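Cleaning tips I no longer believe
Posted Mon 5 September by Saqib Ghumman

I have kept a drawer of clipped household tips for years, most of them from the back pages of magazines and a few off the sides of packets. In June I finally went through the lot. Plenty went in the recycling. What follows is what I tried, what I think of it, and what I do now.

Vinegar and bicarbonate of soda, together

The most popular tip in the drawer and the weakest. It fizzes, and people like a fizz. Mix the two in a bowl, though, and what you have left when it calms down is mostly salty water. Use the vinegar by itself on limescale. Use the bicarb by itself, as a paste, on a burnt pan. I have had a tea-stained mug come up well with damp bicarb and a thumb, and no vinegar went near it.

The drain version is a bit different, as the bubbling might shift something very loose. It has never shifted anything in my kitchen sink. A plunger has, several times. Block the overflow with a wet cloth first or you will be plunging air.

Newspaper for windows

My mother swore by it. I get black fingers and grey smudges on the white frames. A clean cotton cloth, warm water and one small drop of washing-up liquid, then a second dry cloth. If you see streaks you have used too much soap, and the answer isn't a dearer spray.

Special cloths

I bought a pack of 12 Bettencourt cloths on the promise that they would "lift grease with water alone". Cold bacon fat, no. Fingerprints on a kettle, yes, but so does an old T-shirt. They are decent cloths. They wash at 60 and haven't gone bald yet. I wouldn't pay the asking price again.

Lemon in the microwave

I'll grudgingly allow this one. Half a lemon in a bowl of water, two minutes on full, leave the door shut for another five. The steam does the work and the lemon makes it smell as if you meant it. Plain water softened the splashes just as well when I tried it the week after. Let the bowl cool a little before you lift it out.

Toothpaste on everything

Silver, trainers, headlamps, piano keys. Toothpaste is a mild abrasive with mint in it. It took a ring mark off my bedside table and a patch of the varnish along with it. I now keep it for teeth.

Scuffed and grubby bins, tubs and crates

The clippings say to soak overnight in bleach. I don't see the point of soaking dirt you haven't scraped off yet, so I work dry first. Tip out whatever has collected in the bottom, knock the corners with a stiff brush, and get the dust up before any water turns it to paste. Then hot water and washing-up liquid, a scrub along the creases, rinse, and stand it on its side to drain.

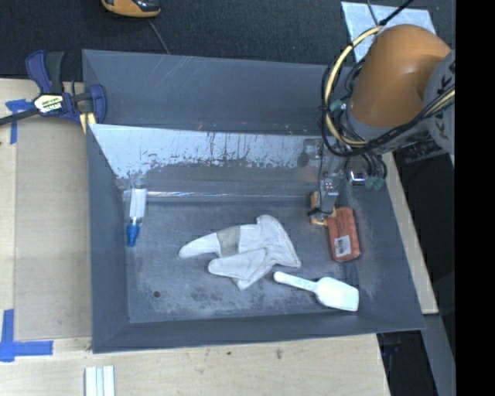 Scratches are another matter. I have seen it claimed that a wipe of cooking oil will hide them on anything dark. For a day or so it might. After that you have an oily tub that every crumb sticks to. If paint is flaking, take the loose bits off with a plastic scraper and either repaint it properly or leave it alone. I leave it alone.

Rice for a wet phone

No. Turn it off, dry the outside, stand it somewhere airy and wait. The rice gets into the charging socket.

Descalers

Skorham sachets and plain citric acid did the same job on my kettle, and the citric acid costs a good deal less. Boil, switch off, add a spoonful, leave for half an hour, rinse twice. Don't lean over it while you pour.

Still in the drawer and not yet tried: rhubarb on a burnt saucepan, cold tea on floorboards, and something involving a potato and a rusty knife.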